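How to reproof a waterproof jacket at home

Updated June 2020

When rain stops beading on a jacket and soaks into the outer cloth instead, the coating on the outside has worn thin. The membrane underneath may still be sound. A wash and a fresh coat of reproofer will bring most jackets back, and the whole job can be done in an afternoon with a washing machine and a tumble dryer.

Check the jacket first

Splash a little cold water on the shoulders and cuffs. If it rolls off, leave the jacket alone. If it leaves dark patches, wash it before you buy anything, as dirt and body oil often cause the same trouble.

Look at the inside as well. Tape that has lifted along the seams can be stuck back down, but a lining that comes away in flakes means the jacket is finished and no reproofer will help.

What you need

Soap for technical fabrics (we use Nestix, any non-detergent soap will do)
Wash-in or spray-on reproofer
An old toothbrush
A clean cloth
A wide hanger

Clean the machine

Pull out the detergent drawer and scrub it under a hot tap. Ordinary washing powder and fabric softener both leave a film that attracts water. Run the machine empty on a hot rinse.

Wash the jacket

Empty the pockets. Close the main zip, the pit zips and all the flaps, and loosen the drawcords. Rub a little soap into the collar and cuffs with the toothbrush. Wash at 30 degrees unless the label says otherwise, on a slow spin, then rinse twice. Suds in the second rinse mean there is still soap in the cloth, so rinse again.

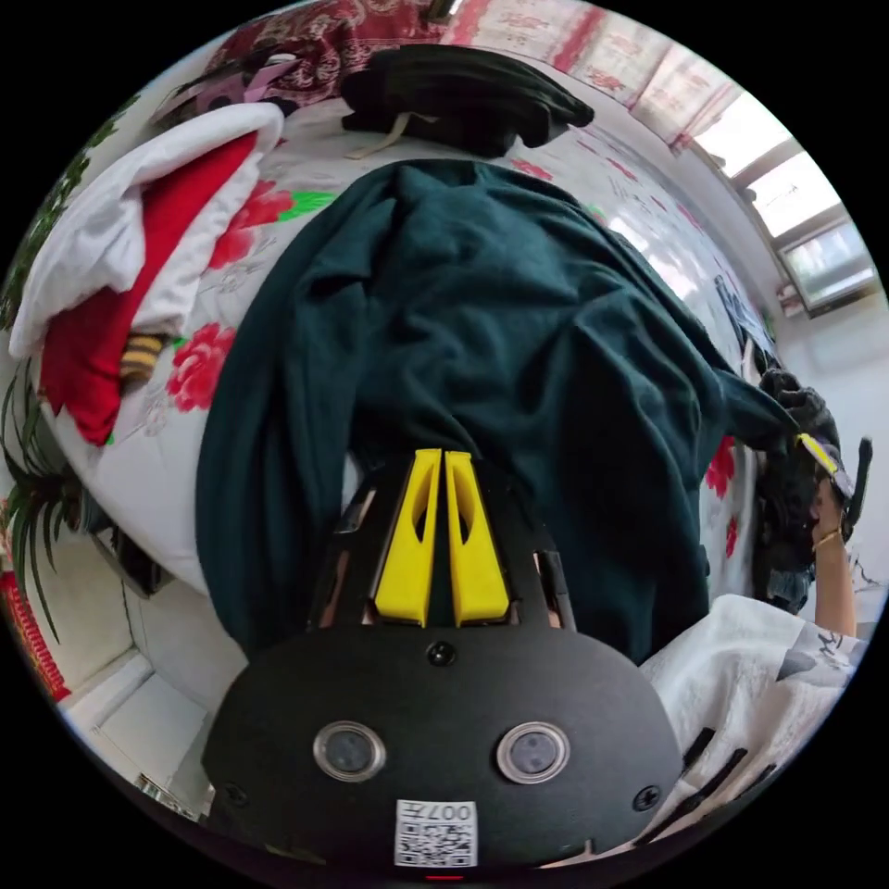
Arumugam wrote in to say that the second rinse matters more than the brand of soap, and that a jacket which had failed on three wet walks running came right after one more rinse and no reproofer at all. It is worth trying before you open the bottle.

Apply the reproofer

Wash-in types go in the drawer in place of soap, in the amount given on the bottle. They are easy to use but they coat the lining too, so keep them for unlined shells. For lined jackets use a spray.

To spray, hang the jacket up while it is still damp, outdoors or over the bath. Hold the nozzle a hand's width away and work from the collar down. Go over the shoulders, hood and forearms a second time. Wait 2 minutes and wipe off any drips with the cloth, or they will dry as white marks.

Dry with heat

Many coatings need warmth to set. If the label allows it, tumble dry on low until the jacket is fully dry. If you have no dryer, let it hang until dry and then iron it on the coolest setting, no steam, with a tea towel between the iron and the cloth. Keep the iron off zips, logos and reflective strips.

Test and store

Repeat the splash test once the jacket has cooled. Patches that still darken can be sprayed again and reheated without another wash. Store it on a hanger in a dry cupboard.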